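Leave the Pencil Marks Alone
By Morfudd Trevor

I have owned a workbench for long enough to have opinions about sandpaper, and the main one is that people reach for it too early. A board comes home from the yard, pale and clean, and the first thing many of us do is go over it until every mark is gone. Then we draw on it, dislike the drawing, and sand again.

I think pencil belongs on wood for as long as the work is going on. When I took the evening class in Zallville, Elis Morris made us keep our layout lines until the last session. Some people hated that. One man rubbed his off every night and spent the first half hour of the next class measuring the same piece again. He went home in February with a tray that was a good tray, but he could have had two.

A line tells you what you decided. A short tick across the grain saves a trip back to the ruler. If you were wrong, the old mark next to the new one shows you how far off you were, and I would like to know that before I pick up a saw.

The other argument I hear is that graphite gets into light wood and makes it gray. It can, if you press hard or lean on it with your sleeve. Use a harder pencil and a light hand. I finished a shelf of 985 millimeters last winter with marks along its whole length, and they came off in a few minutes.
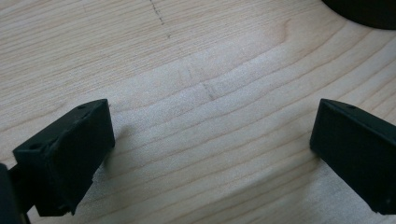 Grain is the better reason to slow down. On a pale board it is easy to miss until you have looked at it for a while, and where it bends it may change what you want to do with the piece. I would sooner move a line than fight a curve in the wood. You can't move a line you have already sanded away.

So keep the paper in the drawer until the cutting is done. Liesbeth Van Dijk, who shares my bench, disagrees with all of this and sands everything first. Her shelves are fine too.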